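Aklow C-8 – Célula de mesa para manipulación de piezas ligeras
Configuración, mantenimiento y lo que conviene saber antes de pedirla

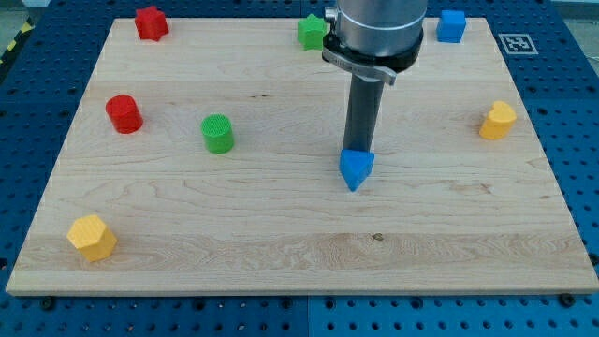
C-8 con tablero de arce sobre mesa perforada azul. El prisma triangular azul, en la punta de la herramienta.

Referencia: C-8 / tablero de arce
Distribuidor: Revbridge
Plazo de entrega: 24 días laborables
Estado: disponible bajo pedido

Descripción

Aklow presenta la C-8 como una célula «lista para trabajar desde el primer día». En Revbridge la vendemos y la reparamos, y preferimos rebajar un poco la frase. El primer día se atornilla, se nivela y se calibra. Si el taller tiene el suelo decente, el segundo se empieza a mover piezas.

El conjunto incluye mesa de chapa perforada, tablero de arce, herramienta recta de varilla, abrazadera de muñeca y marcador de referencia. El brazo se pide aparte. Las piezas de prueba también, aunque en el folleto parezca otra cosa.

Tablero y fijación

El tablero se sujeta a la mesa con tornillos por el borde delantero. Apriete en cruz y sin entusiasmo: el arce es duro, pero se marca. El fabricante asegura que no se deforma. Nosotros hemos cambiado tableros alabeados en talleres sin climatizar, así que revise la planitud con una regla cada 300 horas de uso y no se fíe de la vista. La veta engaña bastante.

No lo barnice. Un acabado brillante da reflejos y complica la detección de las piezas.

Herramienta de varilla

La varilla va sujeta bajo el collar negro de la muñeca. Es larga, y eso tiene un precio: cualquier holgura en la abrazadera se multiplica en la punta. Cuando un cliente nos escribe porque el robot «ha perdido precisión», empezamos por ahí.

Para comprobarla:
1. Pare el brazo y bloquee el arranque.
2. Quite la pieza de la punta.
3. Empuje la varilla con un dedo hacia los dos lados. No debe notarse juego.
4. Si lo hay, afloje la abrazadera, limpie el asiento y vuelva a montarla.
5. Repita la calibración del punto de herramienta.

El quinto paso se lo salta mucha gente. Luego la varilla baja torcida y la culpa es del software.

Marcador de referencia

El marcador blanco y negro se coloca sobre la mesa, fuera del tablero, junto a una esquina trasera. Límpielo con un paño seco. Si se despega una punta, sustitúyalo entero – pegarlo con cinta transparente es pan para hoy.

Aklow recomienda el programa de calibración Clirix. Funciona, con una pega: no avisa cuando el marcador se ha movido un poco. Anote la posición contando agujeros de la mesa desde el borde.

Piezas de prueba

Sirven bloques ligeros de colores, de formas sencillas: cilindro, cubo, estrella, corazón, hexágono. El cilindro es fácil y luce mucho en las demostraciones. Pida que le enseñen el prisma triangular, que perdona menos un error de giro.

Recambios

Tablero de arce, con tornillos: 56 €
Abrazadera de muñeca: consultar
Varilla recta: consultar
Marcador: incluido en cualquier pedido de recambios

Garantía

Cubre defectos de fabricación de la mesa y la herramienta. No cubre golpes contra el tablero, y casi todas las varillas dobladas que recibimos vienen de uno. Consultas técnicas: Roman Krajewska, servicio de taller de Revbridge.

Ficha revisada el 30 ene 2022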